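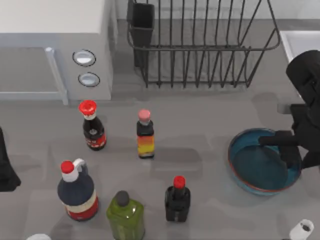 4.2 Fault: Right Gripper Fails to Release the Bowl

The fault was first logged on 06/10/2022 during the bowl transfer task in the Wadier simulator. The right arm is commanded to close on the rim of the teal bowl, lift it, set it down closer to the dish rack, and open. In 21 of 46 trials the fingers received the open command but stayed in contact with the rim. When the arm then moved up, it dragged the bowl toward the bottles. In 3 trials the bowl struck the bottle with the pink cap and knocked it over.

The left arm was held still in all trials and played no part in the fault.

Witold Rutkowska checked the controller log and found that the open command was sent on time. Clifford Gagnon then plotted the contact forces. The finger pads had sunk into the bowl mesh by up to 2 mm at the end of the closing motion, and the solver treated the overlap as a locked contact.

4.3 Changes Made

The closing force limit was lowered and the physics step was made shorter. A release check was also added: the arm may not rise until both finger forces read zero. If the check times out, the run stops and is marked as failed.

4.4 Open Items

The release check has not been tested with the Gostar gripper model. The bowl mesh still has uneven wall thickness near the rim and should be rebuilt before the next set of trials in June.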